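The Brumex Lunchbox Press
For hot flatbreads, folded wraps and little pizzas at home

If you are anything like us, lunch sneaks up on you. The morning gets away, there is half a roast chicken in the fridge and a couple of tortillas going stiff in their bag, and suddenly it's one o'clock and you're eating crackers over the sink. We've carried the Lunchbox Press in our Urkdale shop since August, and it has become the thing we reach for on exactly those days!

It is a small countertop press with two ridged plates, wide enough for one large tortilla folded in half or two of the smaller corn ones side by side. Close the lid, wait for the green light, and you have crisp edges and melted cheese in about 21 minutes less than it takes our big oven to heat up and do the same job (we may be a little impatient around here). The hinge floats, so a fat, overstuffed wrap won't get squashed flat, and the plates lift out for washing.

A few things we love making in it: leftover chicken with barbecue sauce and red onion, black beans with sweet corn and a spoonful of salsa, and sliced pear with sharp cheddar, which sounds fussy and takes no time at all. Go easy on wet fillings, and let the wrap sit for a minute before you cut it, or the cheese will run off and leave you.

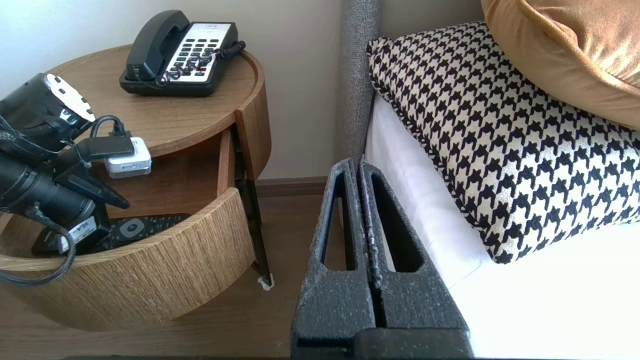
Ordering and delivery

The press comes in cream or dark green, item number 673, and ships with a recipe booklet and a silicone spatula. You can order through this page, or give the shop a call and we'll happily talk it through with you, including what you have in the fridge.

The Lo Presti pizza plate is sold separately and swaps in for the lower ridged plate. It's smooth, with a shallow lip, and it's the one to get if your Fridays tend to turn into pizza. The Trustov storage sleeve fits the press with either plate in place and keeps the cord tucked in at the back.

Before first use, wash both plates in warm soapy water, dry them well, and run the press empty for one full cycle. A faint smell the first time is normal and goes away.

Page updated January 2026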